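Advice > Household > Care of Materials > Wicker and Cane

Caring for Wicker Baskets and Cane Goods in the Home
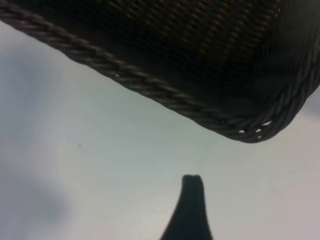 Woven household goods last for many years when they are kept clean and given a little moisture. Most of the damage reported to the Bostbridge Household Advice Service begins in November, when heating is turned on and the air indoors becomes dry. Strands shrink, then turn brittle, and the first breaks tend to appear where a basket is lifted or dragged. On dark brown baskets such as the one shown, dust settles between the tight rows of the weave and is easily missed until the basket is carried to a window. A thick twisted rim holds more dust than a flat panel and should be brushed along the direction of the twist.

Routine cleaning

Empty the basket and shake it gently outdoors. Go over all surfaces with a soft, dry brush, or with the brush attachment of a vacuum cleaner set to low suction. A clean paintbrush is suitable for narrow gaps. Households with pets may need to do this every two weeks; elsewhere, once a month is enough.

Washing

Washing should be needed only once or twice a year. Add one teaspoon of mild dish soap to two quarts of lukewarm water. Wring out a cloth until it no longer drips and wipe one side at a time. Wipe again with clean water. Do not soak painted or stained pieces, and do not use bleach on any natural fiber. Items made of twisted paper, which are often sold as wicker, must be cleaned with a barely damp cloth only.

Drying

Stand the basket on a rack with air moving beneath it, away from radiators and direct sun. Allow a full day before putting anything back inside. A basket that has lost its shape may be packed with dry towels while damp and left until firm.

Restoring moisture

Unfinished cane and willow benefit from a light misting during the heating season. Fill a spray bottle with 200 milliliters of plain water and mist the underside as well as the outside – the underside is generally unsealed and absorbs water more readily. Leave for 20 minutes and blot any drops that remain. Lacquered goods do not take up water and should simply be dusted.

Mold

Gray or green spots indicate that the item has been stored in a damp place. Take it outdoors and brush off the loose growth, wearing a mask. Wipe with equal parts white vinegar and water, then dry as described. If the smell persists after two treatments, the item should not be used for linen or food.

Small repairs

A loose strand may be dampened, tucked back under its neighbor and fixed with a drop of wood glue. Hold it with a clothespin overnight. Never pull or cut a loose end on a border without first checking where it leads – one strand may run through much of the rim. Broken handles on baskets used for firewood or other heavy loads should be referred to a repairer.

Storage

Keep baskets off concrete floors. Do not stack heavy items on an open rim. Line any basket used for vegetables with washable cotton, and launder the lining separately.

Last revised December 9, 2008

Related advice
Removing Water Rings From Wooden Tables
Re-caning a Chair Seat: Tools and Materials
Storing Table Linen Over the Winter
Choosing a Humidifier for a Small Room
Cleaning Jute and Sisal Mats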